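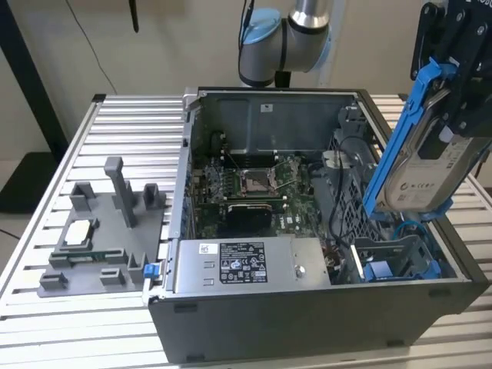 Ticket 163: Hollosero gripper kit, drive sled swap
Opened by: Tharun Mathew
Product: Hollosero kit, trial unit from Halia
Status: waiting on vendor
Opened: July 2018

Hi Sigrun, me again! We're still on the trial of your kit, doing the PC teardown task with the blue drive sleds, and I've got a grip question before we decide about buying. The sled goes in fine when I jog the arm by hand, but in the saved program it hangs up on the way into the bay, up to 30 times in one afternoon (I stopped being patient well before that).

What I've tried so far:

1. Re-taught the approach point. Better for a while, then the same fault.
2. Dropped the closing force 2 steps. The sled slipped, so I put it back.
3. Snugged up the finger screws. One was a hair loose — could that be all it is?
4. Swapped in another sled from Kiều's pile. No change.

The manual says to grip the sled square, but it never says how far back from the handle, and with the drive tilted I can't tell if I'm pinching the plastic or the bracket. Close-up from the wrist camera: 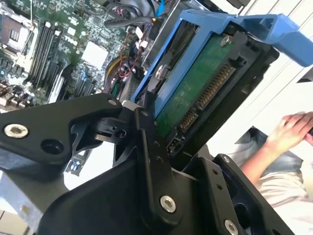

Drive in its blue caddy, connector side showing, motherboard behind.

Could you or Valter tell me whether the fingers should sit further back? Also, is there a longer fingertip set, and does it come with the kit or cost extra? Jonatan is asking, and he signs the order.

I've left the old program saved under "Ellby" so we can go back to it. Log file is attached.

Thanks!
Tharun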